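Workshop Tips: Trying Out Grippers Before You Buy

Most of the work of picking a gripper for a small bench arm can be done in simulation, before any money is spent.

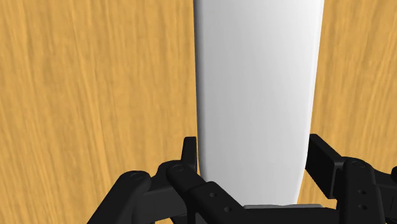

Start with the object, then the gripper

Write down what you want the arm to pick up before you look at any product page. Our list had bottles, jar lids, a paint scraper, sandpaper blocks and a bag of cable ties. The bottle came first since it is tall, smooth and easy to tip. Put the hardest thing at the top of the list and test with that.

Model it as a plain shape. Leave off the label, the cap threads and any lettering. A plain white bottle shape that narrows a little toward the base shows you where the fingertips land, and the shading makes it easy to see if it leans. Add the details later if you need them for camera work.

The grippers we compared

Cavo two-finger linkage. Black, angular links on pins, with flat fingertips that come in from both sides. It closes well on narrow parts. The links take up a lot of room low down, so check the clearance to the table before you try to pick up anything flat.

Quan parallel jaw. Two straight jaws on a slide. Simpler to set up than the Cavo and easier to predict. It did poorly on anything wider than a jar lid because the jaws ran out of travel.

Wistenov soft three-finger. Good on the bag of cable ties, poor on the scraper. It needs an air line. If your workshop compressor is already noisy enough, think about that first.

All three were run on the same model of arm, with a Donerer controller and the settings left alone between grippers. Change one thing at a time. We changed the arm speed and the gripper together on the first day and had to throw out all of those results.

Where to grip a tall object

Many guides tell you to grip at the middle. On a shape that is wider at the top, try lower down as well. The fingertips meet the narrow part and need less opening, and you can see the rest of the bottle well clear of the links. The drawback is that most of the weight is above the grip, so slow down the first part of the lift and any turn of the wrist.

We ran each grip height 40 times. For the Cavo, the low grip held in all but one run at slow speed. At full speed it dropped the bottle often enough that we stopped using it for moves across the table. The middle grip was better there.

Camera settings

Mount the virtual camera where the real one will go. A free-floating view from the side looks nice and teaches you nothing about what the arm will see. With a camera close to the wrist, the fingers fill a good part of the view and a tall object can run out of the top. If your software has to find the whole outline of the object, move the camera back or tilt it. If it only needs the fingertips and the lower part of the object, leave it close.

Check the background too. Ours is a wood surface with a streaky grain. White shows up well against it. A pine block does not, and the software lost its outline more than once. Try two backgrounds before you decide that a camera is bad.

Black fingers are hard to tell apart where the links overlap. Add one soft light from the side so the rounded edges pick up a highlight. Avoid a strong light from directly above – it washes out white objects and the edge disappears.

Contact settings

Set friction low to begin with. The default in most packages is generous and every gripper looks good with it. Lower it until the grip starts to fail, then come back up a step.

Look closely at the fingertips in the closed position. If a fingertip sinks into the object, the contact is too soft or the time step is too long. Shorten the time step first. The run takes longer but the results mean something.

If the model has a palm plate between the fingers, check the gap between it and the object. Decide whether you want contact there or not and keep it the same for every run. An object that rests on the plate in one run and hangs clear in the next will give you numbers you can't compare.

Keeping records

Save the settings file with every batch and give both the same name. We did 1,703 runs in all and the early ones are close to useless, as the files were called "test" and "test2" and so on.

For each run, note the gripper, the grip height, the arm speed, the friction value and whether the object was still held after 10 seconds. A spreadsheet is fine. Save a still picture from any run that fails, taken at the moment the fingers close.

Before you order

Measure the mounting plate on your arm. The Quan needed an adapter that we had not planned for, and it added 74 dollars to the price.

Ask the seller if spare fingertips are sold separately. Pads wear out long before the links do.

Check the cable length with the arm at full reach, including the wrist turned as far as it goes.

We settled on the Cavo for the bench and will run the same list on the real arm in August – bottle first, then the lids.

Last updated 15 June 2021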